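Tabletop
By Henrike Baumgart
Updated November

A tabletop is the flat upper part of a table, on which objects are placed. It may be made of wood, stone, glass or metal.

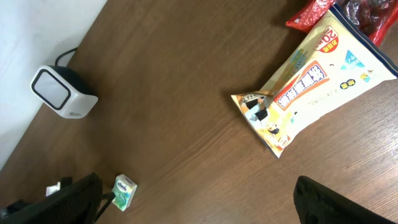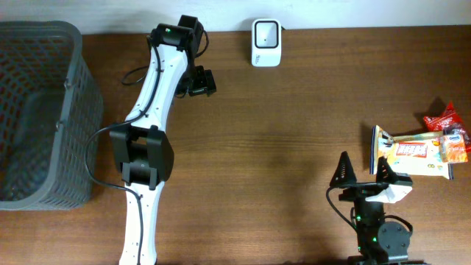 Wood remains the most common material in homes. Boards shrink and swell across the grain as the air changes, so makers fasten them in ways that allow movement. The direction of the grain is a matter of design as well as strength, and on a medium-brown top, as in both pictures, the lines can be followed across the surface. Finishes include oil, wax and varnish – the last being the hardest to repair.

In Fatstead, tables were long made with tops of 3 boards. A workshop record kept at Stosness lists 624 of them, about 40 with later repairs.

Comments
Rosine Gilbert: My grandmother's table has the same three boards. Is the Stosness record open to the public?
Gaspard Masson: Wax should be listed first, in my view.

Related articles
Trestle table
Wood finishing
Furniture of Drurura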